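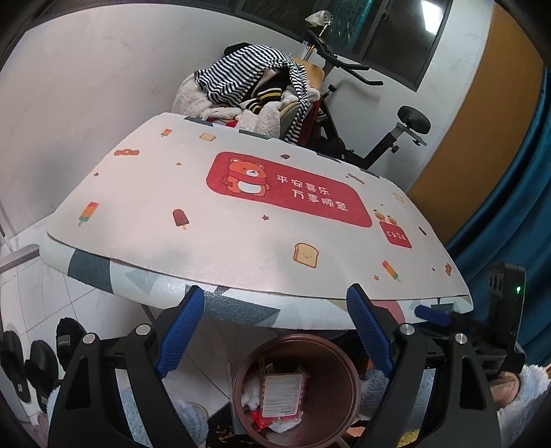

Chapter 4
Buying a Data Kit: What's in the Box and What Isn't

By the time you get to this chapter you've probably trained something small on somebody else's demonstrations, and it probably worked on their cups and failed on yours. Mine did. So now you want your own data, and you've started looking at kits. I've bought, rented or borrowed more of them than I'd like to admit, and I'm going to spend this chapter on one in particular, the Mulix hand-held kit from Galtness, with a few side trips to the things people usually weigh it against.

I'm picking the Mulix because it's the one my students keep asking for. It isn't perfect (wait until we get to the charging cradle) but it's a fair picture of what this whole class of product looks like when you pay for it instead of printing it yourself.

4.1 Why hold the gripper yourself?

Back in Chapter 2 we collected demonstrations by steering a real arm with a second, smaller arm. It's a lovely way to work if you have two arms, a solid bench and all afternoon. My first teleoperation session gave me 10 usable demonstrations and a sore neck. The arm was slow, I was slower, and everything I wanted to pick up had to be carried to the bench first.

With a hand-held kit you leave the arm at home. You carry the gripper, you squeeze, the fingers close, and the camera on top records what the fingers saw while the software works out how your hand moved. Later on, a robot with the same fingers tries to repeat it. You can work in a kitchen or a hallway or your cousin's spare bedroom, with the trash bin and the slippers and the laundry exactly where people left them. I can't stress enough how much that matters! A policy that has only ever met a clean bench has a very sheltered idea of what a floor looks like.

The price you pay is that your arm can do things the robot's arm can't. You'll reach behind your own back without thinking about it, or turn your wrist in a way that would have a six-joint arm tying itself in a knot. We'll get to filtering those out in Chapter 6.

4.2 The Mulix kit, unpacked

The standard kit comes in a hard case and costs more than a decent laptop. Inside there's the gripper, a camera mount, a spare set of finger pads, the charging cradle, two cables and a card with a license code for Ansah, the software that turns raw recordings into trajectories. Don't lose the card. I lost the card. Galtness sent a new code after a week and a slightly chilly email.

Let's talk about the pads first, as they're what touches the world. Ribbed rubber is the usual choice on this sort of gripper, and for everyday objects I like it a lot. The ribs give a bit, which forgives you when you come in crooked. Where they struggle is with thin, flat things that have a soft edge. Try a foam board. You can pinch it by the near edge easily enough, but then the rest of it is sticking out ahead of you, and a big bendy sheet doesn't care that you're holding one end nicely. It curves. It also gets between the camera and whatever you were planning to do next, so half your view becomes a close-up of a cartoon bear and popsicles.

That's a good exercise, by the way, and I'd do it in your first week. Pick up something large and flexible and watch the recording afterward with the sound off. Ask yourself whether you could tell, from the video alone, where the floor is and how far away it is. If you can't, the policy will have a hard time too.

Next, the camera mount. Everything on it is tightened with one kind of screw, and I could hug whoever decided that. Check the screws on the fingers and the mount before each session. A mount that slips a little halfway through the morning gives you a whole set of recordings that look fine and line up with nothing.

And the cradle. It works if you seat the gripper very carefully, and if you don't it lights up as if it were charging and doesn't charge. I now look twice, every evening, and plug in the cable if I have any doubt.

4.3 What it costs you per demonstration

Here's how I'd budget. On a good day with the Mulix I record 200 demonstrations of a simple task and keep most of them. For a harder task, where the object bends or folds, I plan on some 30 before lunch and I'm happy if the afternoon goes as well. Your numbers will be different, but keep a notebook, because the sales pages talk about recordings and what you need is recordings you keep.

Ansah rejects a take when it loses track of the hand. Big objects held close to the lens are the usual culprit – there isn't enough of the room left in view for it to hang on to. Blank white walls don't help either. If a session is going badly, back up a step, give the camera some furniture to look at, and start each take with the gripper empty for a second or two.

4.4 The alternatives

Pernel rents a similar gripper by the month, with a wider opening and smooth pads. I used one in June for a towel-folding project and liked the grip strength, but the trigger is stiff and my hand was finished by mid-afternoon. If you only need one dataset, renting makes sense. If you're teaching a class, buy.

Prices and parts in this chapter were checked in September 2022, so look again before you order anything.

Before going on to 4.5, where we set up the license and record a first take, clear some battery time and choose an object. Something from your own floor or your own couch will do fine.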